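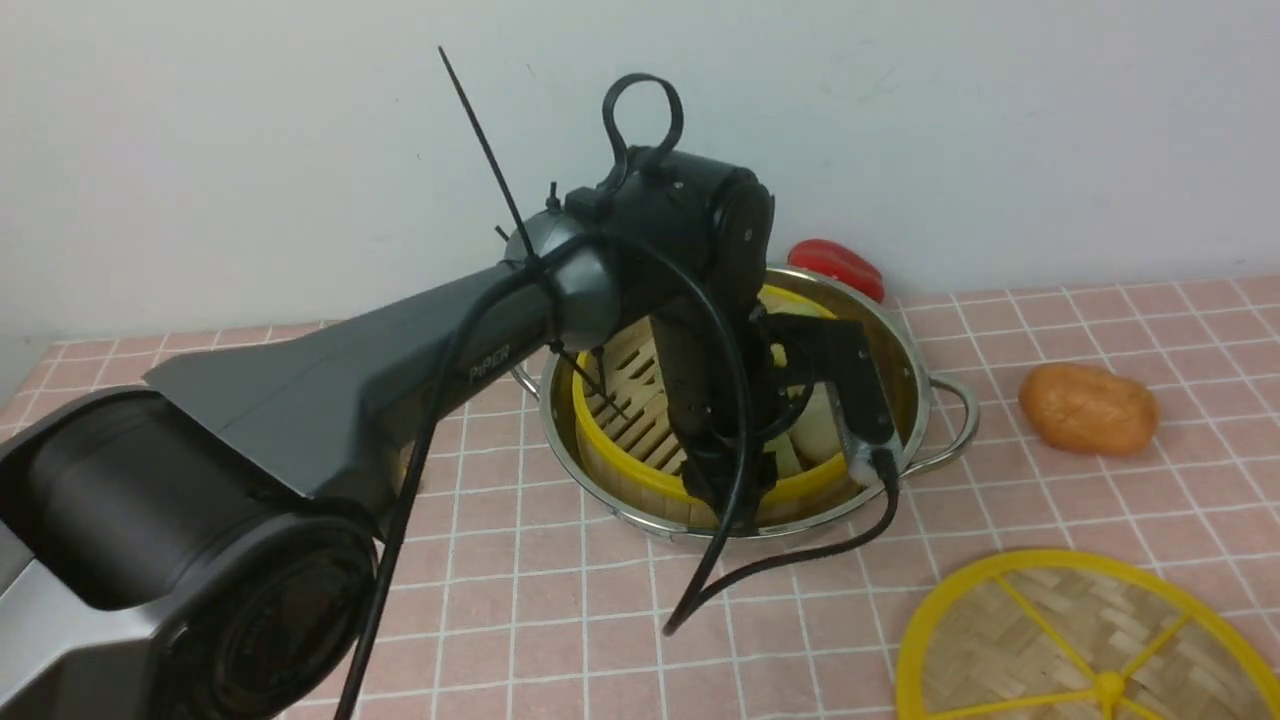 How does a robot arm know where to put its hand?

An arm like this has no brain inside it. The thinking is done by software, a list of instructions running on a computer. At Plindora we write this software in small parts, and each part has one job.

The first part looks. It gets a picture from a camera, and the picture is only numbers for colours. The software must find out which numbers are the pot, which are the steamer basket and which are the red pepper.

The second part plans. The gripper has to go down inside the basket, so the path must come from above and stay clear of the rim. The planner tries many paths in the computer and throws away every path with a bump in it.

The third part moves the joints. It checks 20 times each second: where am I, and where should I be? If the answers are different, it corrects a little.

Try it at home! Put a spoon in a deep bowl. Close your eyes and let a friend tell you how to move your hand to reach it. Your friend can say only left, right, forward, back, up and down. Who is the planner now?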